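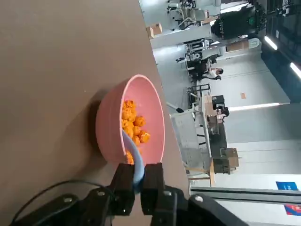 ## April, bench notes: paste, again

Third week of the Rimkutė ledgers and I'm back to writing about wheat paste, which I swore in February I had finished with. The February page says "recipe settled, do not touch." I have touched it.

Job, for whoever inherits this book: 16 account ledgers, quarter leather over boards, most of them with the spine gone and the sewing mostly sound. Client wants them usable on a reading-room table and otherwise looking as if we'd never met them. Text blocks stay as they are wherever the sewing allows. New spine linings, new boards where the old ones have turned to biscuit, old leather back on top if it will lift.

### The paste

Current batch was made at 1:5 by volume and cooked until it went translucent, then 20 minutes more on low heat, stirring the whole time. That last part is where I lost my way on the previous batch. I went to answer the door, came back, and had a pan of paste with a skin on it you could have bound a small book in. Sieved it anyway. It brushed on like gravel.

New batch sieved twice through the horsehair and left to cool under a disc of silicone paper. Nice body, no lumps, slumps slowly off the brush. Thinned with cold water at the bench, a little at a time. Whoever has been thinning it straight from the hot tap: I don't know who you are and I'm not going to ask, but it goes stringy.

Jar is on the top shelf of the fridge, labeled PASTE in letters I would call large. Someone last month took it for yogurt. They know what they did.

### Spine linings

Tried the long-fiber tissue first, two layers, grain running head to tail. Went down well and dried flat. On the thicker ledgers it isn't enough by itself: the spine throws up too sharply on opening and you can see it thinking about splitting between sections. Added a strip of the Nudley cotton over the tissue, wider than the spine so it goes out onto the boards. Much calmer opening.

Notes on the Nudley:

- It shrinks when pasted. Cut generous, trim after.
- The selvage side is stiffer. Keep it off the joint.
- It frays if you look at it. Paste the edge before cutting.
- The new roll is whiter than the old roll. Supplier says it's the same cloth. I have both on the bench and I have eyes.

Reversibility check on a scrap: damp poultice, left under film, and the tissue and cloth came away together with no fiber pulled from the paper underneath. Good. I'd have been annoyed to find that out in the other direction.

### Boards

The old boards are a laminate of whatever the original binder had lying around, including in one case printed waste that is more interesting than the ledger. Saved the waste, photographed it, put it in a folder, wrote the shelf number on the folder. Then spent a while reading it. It's a price list for rope.

Replacement boards are two plies of the thinner millboard, glued with the Zultska PVA and pressed overnight. I went in with a poor opinion of the Zultska and have to record that it behaved. Slow enough to shift the boards square, no squeeze-out to speak of, no warp by morning. It smells of nail salon, but so does the corridor at Fikovgate in general, so no marks off.

One pair did warp, and that was grain direction, and that was me. The arrow was penciled on the wrong face. I now pencil it on both, which makes the stack look like a traffic scheme.

### Leather

Lifting the old spines: thin spatula, from the joint inward, stop whenever it starts to feel easy. Easy means you've slipped into the leather and are skinning it. Lost a label corner on ledger 3 this way, found it stuck to my sleeve at lunch, stuck it back.

Red rot on most of them. Consolidant brushed on in two thin coats, left to dry fully in between. The temptation is one thick coat and a long coffee. The result of the thick coat is on the sample board by the sink, going a shade darker every week as a warning to us all.

Dye for the new leather is still too red. Mixed toward brown, got liver. Mixed toward liver, got brown. I've written down the proportions of the second and will treat it as intentional.

### House rule, restated

Food stays on the snack table, and that includes the orange puffs, whose seasoning comes off on fingers and does not come off vellum. I have tested this, on an offcut, with controls. Dry eraser smears it. Damp swab drives it in. Solvent turns it a paler orange over a larger area.

There's a spoon. Use the spoon. 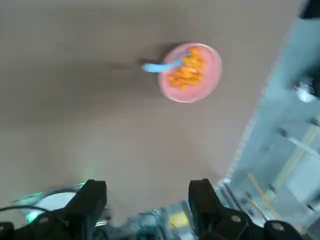 *Snack bowl, with spoon.*

### Still to do

- Sand the board edges on the last pair, check square against the text block and not against each other.
- Re-line the ledger with the wavy spine. Humidify first this time.
- Ask Nudley again about the white roll. Attach swatches of both.
- Press screw on the left-hand press is binding a quarter turn from closed. Wax it, or find whatever's in the thread.
- Make more paste before this lot turns. It's fine by smell now, and I'd give it until the weekend.
- Relabel the fridge jar. Bigger.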